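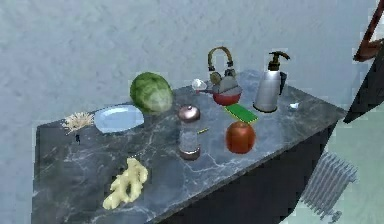 Pulden Kitchen Notes
A plain-text collection of home recipes, version 6

Welcome, and thank you for stopping by! Pulden is a set of 699 home recipes, typed up from notebooks, index cards and the backs of envelopes, and put into one tidy format so that people can search them, print them or build something of their own with them. It started as a way to keep a few families' cooking from getting lost when somebody moved house, and it has grown a good deal since then.

What you get

Each recipe is its own text file, named after the dish in lowercase with underscores between the words. Inside you'll find a title, the number of servings, the ingredients (one per line), the steps, and a notes field, which is often the best part — that's where people write things like "Grandma used less vinegar" or "double this on Sunday." The file called index.csv lists every recipe with its category and its source notebook. There are 12 categories, and soups is by far the fullest one.

Where the recipes come from

Most of them belong to three collections: Numov (mainly soups, pickles and cabbage dishes), Clamero (baking and preserves) and Lo Presti (pasta, beans and a truly generous number of things to do with eggplant). The source column tells you which is which. Everyone who lent us a notebook agreed to have it shared, and we left out the private bits, such as phone numbers and birthday lists.

How we cleaned things up

Spelling was fixed where we were sure of it. Measurements were kept just as written, with a metric version added in brackets when the original was clear enough to convert. If a card said "a coffee cup of flour," it still says so, and you'll have to pick your own coffee cup. Words we couldn't read are marked with [?], and 40 recipes have at least one of those.

Things to know before you cook

We have not tested everything, not by a long way. The canning and preserving recipes are old, and some of them don't meet current food safety advice, so please check those against an up-to-date guide before you fill any jars. Allergens are not tagged. Oven temperatures are in Fahrenheit unless the file says otherwise, and a few of the Clamero cakes only say "hot oven," which I have always read as 425.

Using and sharing

Text is under CC BY 4.0. Please credit Pulden and keep the source name with the recipe if you pass it along.

Corrections are very welcome — open an issue with the file name and the line, and tell us how dinner went while you're at it. The next update is planned for March, mostly more soups.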